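Right, settling in with a cup of tea, because I said I'd write up what happened at Draston Crown Court today and several of you have been asking very kindly. It'll be a long thread, sorry in advance. August 25, 2023, for anyone reading later.

It was the sentencing hearing in the Roven warehouse fire case. The former site manager pleaded guilty back in May to arson being reckless as to whether life was endangered, so there was never a jury. Today was all about how long.

I'm not a reporter, as most of you know! I live two streets from the old Roven site in Trustham and I've sat in on every hearing I could get to, mostly because our local paper can't send anyone these days.

Quick recap for newer followers. The fire started in the loading area in the early hours. Eleven people were on the night shift and all of them got out, though two were treated for smoke. 274 homes were emptied that night, ours included, and we all sat in the leisure centre in our dressing gowns eating other people's biscuits.
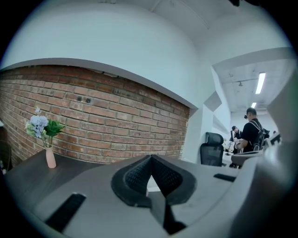

The prosecution went first and took most of the morning. Their case was that he set the fire to hide stock that had been going missing for months. 1256 items couldn't be accounted for when the insurers went through the records, and an audit was due that same week.

I'd heard bits of that before but never laid out in order, with the dates read aloud one after another. The public gallery was very quiet. He looked at his hands for nearly all of it.

Then came the statements from the people who'd been on shift. Two were read out by the barrister and one woman read her own from behind a screen. I won't repeat it here, it's hers, but she talked about not being able to sleep with a door shut, and I don't think I'll forget it.

The defence barrister was softly spoken and I missed a few words, so forgive any gaps. The main points were the early guilty plea, no previous convictions, debts that had got badly out of hand, and a letter of apology to the night shift – which the judge said she had read twice.

There was some back and forth about whether he knew people were inside. He had told police he thought the shift had been stood down. The judge didn't accept that. She said the rota was his own work and he had signed it off the afternoon before.

So, the sentence. Six years. He'll serve part of that in custody and the rest on licence, and there'll be a separate hearing about the money, no date fixed yet. He was taken down straight away. His family were a few seats along from me and I did feel for them, whatever you think of him.

Some of my neighbours were hoping for more, and I heard a fair bit of grumbling on the steps afterwards. I go back and forth on it. The judge explained her sums very clearly, where she started and what she took off for the plea, and hearing it step by step helped me more than the headline number did.

A few people have asked about Admasu, the security firm on the gate that night. They weren't in the dock and weren't accused of anything today. They came up once, when the prosecution mentioned that the gate log had a gap in it, and then everyone moved on. I'd like to know more as well. 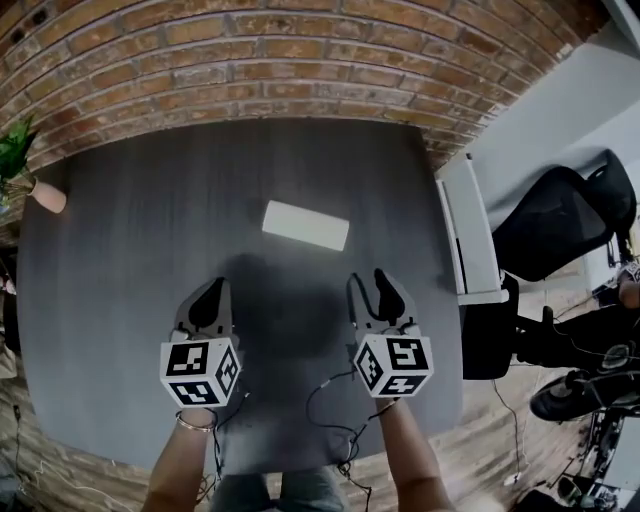
Trustham Tenants replied to that last one asking whether the gap in the gate log would be looked at anywhere else, as their members had been told in the spring that the court would deal with all of it, and they'd quite like to know who to write to now.

Good question, and I'm afraid I only have half an answer. A criminal court deals with the person charged, so the log only mattered as far as it helped show where he was. I'd try the council first, and copy in our MP. If you do write, I'd happily add my name, and so would most of our road I should think.

For those wanting to go to the money hearing, you don't need a ticket or a reason. You walk in, go through the bag check and ask the usher for the right courtroom. Take a cardigan, it's perishing in there even in summer – and eat beforehand, the café shuts at two.

I'll post the date when it's listed. Thank you to everyone who messaged on the bus home, I did read them all, and I'll get round to replying once I've had some tea and walked the dog.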